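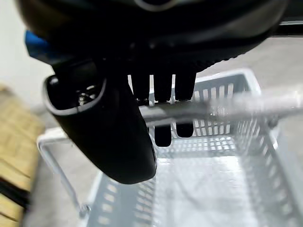 Closet rod sags in the middle, what should I replace it with?

Posted by tisis_row on 22/04/2023

We moved into an apartment with one closet in the bedroom. The rod is a metal tube held by a plastic cup at each end, and there is nothing under it in the middle. It was straight when we moved in. Now it dips enough that the hangers slide toward the center and bunch up, and one of the cups has started to pull away from the wall.

The opening is 158 cm wide. Most of what hangs there is shirts, but my partner has winter coats on one side and those are heavy. I looked at an Irko rod that extends to 249 cm, so it would cover the width, but I don't know if an adjustable one is stronger or weaker than a plain one. I would like to keep this cheap. We rent, so I can put in a few screws but I can't open up the wall.

Do I need a thicker rod, or is a bracket in the middle enough?

Marisa Longo

Put a bracket in the middle. A thicker rod will sag less, but over that width with coats on it you want support in the center either way.

Adjustable rods are two tubes, one inside the other. The thinner tube carries its share of the load, and the place where they overlap has some play in it. They are fine for a short closet with light clothes. For yours I would buy a plain steel tube and cut it to length with a hacksaw or a pipe cutter. File the cut end so it doesn't scratch the cup.

For the bracket, find a stud near the center of the back wall. It does not have to be the exact middle — a hand's width to one side is fine. Get the kind with an open hook so the rod drops in from above. Hold the rod in place with a level on it before you mark the holes. If you mark from the old rod while it is sagging, the bracket will end up too low.

The loose cup is a separate problem. It is probably screwed into drywall only. Take it off, and if there is no stud behind it, screw a short board across the end wall into the studs and mount the cup on the board. Leave 300 mm from the center of the rod to the back wall so the hangers have room.

One drawback is that hangers won't slide past a center bracket. Keep the coats on one side and the shirts on the other and you won't notice much.

alcantara7

just move the coats somewhere else. I had the same thing and got a standing rack for the heavy stuff, rod has been ok

Skulent

Agree with the bracket. Check the old rod before you throw it out, though. If the bend is slight you can turn it over so the curve faces up and let the new bracket hold the middle. I did mine last May and it is still level. The cups I did replace, with metal ones, 7 dollars for the pair.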